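**Progress report: Wokel ranked play, milestone 3**

Submitted by Womer Interactive to the Pimentel Games Fund, Saturday, April 22, 2023

Work in this period covered the matchmaking service, the placement system and the first closed test of ranked mode. Spending is within the approved budget. One deliverable, the seasonal reward track, has moved to milestone 4.

## Matchmaking

The new queue went live on the test server in week two. It sorts players by hidden rating first and by connection quality second. Over the test, 262 accounts completed placement, which now takes seven matches instead of ten. Median wait time met the target in the evening but missed it in the morning, when the pool was small. The search range now widens after 13 seconds without a match.

Rating decay is switched off until the season opens. Accounts carried over from the December build kept their old ratings, and this put several inactive players too high on the ladder. A one-time reset will be run before the next test.
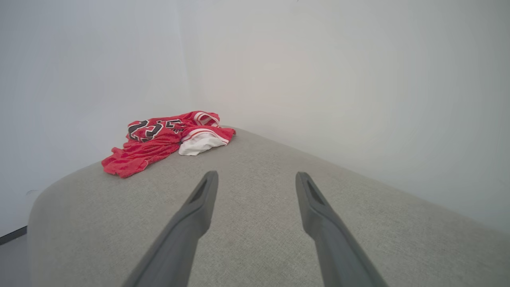
*Gripper fingers open over gray upholstery.*

## Balance and stability

Testers filed 186 reports. Most concerned the Erkerport map, where the north spawn reaches the bridge first. The south path has been shortened and the bridge cover lowered. Both changes are in the current build but have no match data yet.

Two server crashes were traced to the reconnect handler. The fix is merged. A third crash has not been reproduced and remains open.

## Next period

- Run the rating reset and a second closed test
- Collect win rates for both Erkerport spawns
- Deliver the reward track, including the end-of-season screen
- Close or document the remaining crash

We request that the reward track payment be moved to milestone 4. The total grant amount does not change.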